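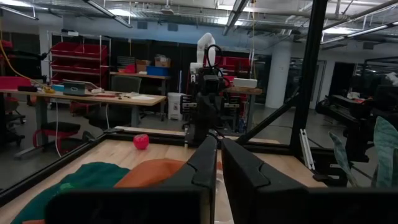 桌布的第二次生意

Stultow的店面在Skustimbridge老街的后段,门脸不宽,外面没有招牌灯,只在玻璃上贴了店名。店里卖的东西只有一类:旧的家用布。桌布、餐巾、茶巾、枕套,按颜色叠在架子上,不分年代,也不分产地。

店主Lærke Laxdal以前在一家旅馆管布草。旅馆每隔几年换一批桌布,换下来的按重量卖给收废料的人。她觉得可惜,陆续买回家一些,家里放不下了,才租了这间铺面。开张那年的11月,她从旅馆拉来了大约2000条餐巾,光是清洗和熨烫就做到了开春。

旧布的来源现在比较杂。一部分来自停业的餐馆,一部分来自清空老房子的家庭。Laxdal不收化纤,只收棉、亚麻和两者混纺的。收货时她先对着窗户看经纬,薄得透光的地方多半撑不过几次洗涤,这种布直接剪成抹布,按捆卖。其余的浸冷水过夜,第二天再决定用什么温度洗。

“老污渍最怕一上来就用热水。”她说,“蛋白质一烫就固定在纤维里了,之后怎么洗都留一圈黄。”

茶渍和红酒渍要费些工夫。店里的做法是用含氧漂白粉调40度的温水,泡几个小时,中途换一次水。染色布不能这么处理,尤其是深绿和深蓝,容易褪得一块深一块浅。碰到这种情况,她宁可留着污渍,把布改小,避开那一块。

改小的活儿由Kamil Sýkora做。他每星期三下午来取布,带回自己的工作室,做完再送回来。一条长桌布通常能裁出几块方巾和一条桌旗,边角料拼成杯垫。他锁边用的线比原来的粗一点,颜色也不刻意去配。有顾客问过能不能配得更像,他试了几次,旧布的颜色在不同光线下变化很大,店里看着一样,拿回家又差一截,后来就不配了。

染色是另一条路。城外的Modik染坊接小批量的单子,最少2公斤就可以开缸。负责染缸的Eyvindur Damgaard说,旧棉布比新布好上色,浆料早就洗掉了,染液进得快,但也因此更难均匀。橙色系最难控制,黄里多一点红就发暗,少一点又显得单薄。他给Stultow染过几批橙色餐巾,前两批都返了工。

染完的布要在阴处晾干。Damgaard不用烘干机,亚麻烘过以后发硬,折痕也难去掉。天气潮的时候,一批货要晾好几天,染坊二楼挂满了绳子,人要低着头走。

买旧布的人里,餐馆占了不小的比例。Yin是河边一家做家常菜的馆子,开业起就没有买过新餐巾。经营者Oddur Ingvarsson算过账,旧棉餐巾的单价比新的低,吸水更好,缺点是尺寸不一,叠起来不整齐。他的解决办法是不叠,洗净后直接卷起来,放在每桌的小篮子里。店里常备100条,每晚用掉的送去洗,第二天中午以前送回来。

Ingvarsson也提到,这种做法对员工有要求。布的颜色杂,白色和深色必须分开洗,新来的人常常弄混,整批白餐巾染成浅灰的事发生过。那批布后来留在厨房里擦锅。

家庭顾客的用法更随意。住在老街附近的Steinar Þrastardóttir从店里买过不少方巾,用来包面包、盖发酵的面团、垫在水果下面。她说纸巾用得少了,但洗衣的次数没有明显增加,厨房用布攒够一桶才洗一次。她不熨,趁潮时拉平四边,搭在椅背上,干了就能收。

关于存放,Laxdal的建议很简单。彻底干透再进柜子,不要装塑料袋,长期不用的隔几个月重新叠一次,换掉原来的折线。纤维总在同一个地方弯折,时间长了会从折线处断开。她收来的老桌布,十字形的裂口大多是这样来的。亚麻卷起来放比叠着好,找一根硬纸筒,外面包一层旧床单就行。

樟脑丸她不主张用。虫子对棉麻的兴趣不大,气味却很难散掉。柜子里有潮气的话,先把柜子清空晾几天,再检查背板和墙之间有没有留缝。

补洞也有顾客来问。小洞可以从背面垫一块同样厚薄的布,用平针沿洞口走两圈;靠近边缘的洞,把整条边往里折一道更省事。Sýkora偶尔在店里教人缝补,不收学费,材料自带,时间写在门上的纸条上。

店里下午六点关门。架子最底层的一格放着没有标价的布,多数是有洞或者颜色染花的,价钱当面谈。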